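Refrigerator door

A refrigerator door is the hinged, insulated front of a household refrigerator. It closes off the cold space, carries part of the storage on its inner side and is the part of the appliance that is handled most. Most doors consist of an outer skin, a foam core and a plastic inner liner, with a flexible gasket running along the edge.

Construction

The outer skin is usually sheet steel, either painted or given a brushed or coated metal finish. The gasket is a hollow strip with a magnet inside, which pulls the door against the cabinet. Magnetic gaskets replaced mechanical latches, which could not be opened from the inside.

Refrigerators with a separate freezer often have two doors, one above the other. The freezer may sit at the top or at the bottom, depending on the model.

Handles and opening

Older models have a bar handle screwed to the front. Many newer ones have no projecting handle and are opened by the door's side edge, sometimes with a recess molded into it. The fingers go behind the edge and the thumb rests on it for grip. Pulling near the middle of the edge spreads the force along the gasket.

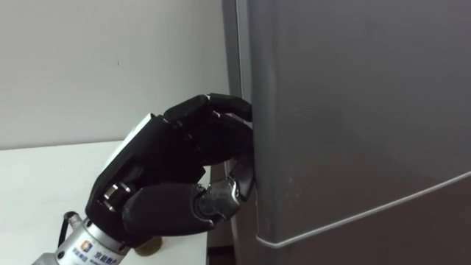

Zhiqiang Ren disagrees with the move away from bar handles, writing in the Stodville household quarterly that an edge grip is harder for people with weak hands and leaves the seam dirty. Makers of handleless models reply that a flat front is easier to wipe and fits narrow kitchens – a bar handle can strike a wall or a neighboring cabinet.

Care

The outer surface is cleaned with a soft cloth and mild soap. Abrasive pads leave scratches, which show more on dark finishes. Crumbs and grease in the folds of the gasket can keep the door from sealing and should be wiped out. A gasket that has gone stiff or torn is replaced as a whole strip.

A door that sags can often be corrected at the hinges. On many models the hinges can also be moved to the other side.

See also: Freezer, Gasket, Hinge, Kitchen appliance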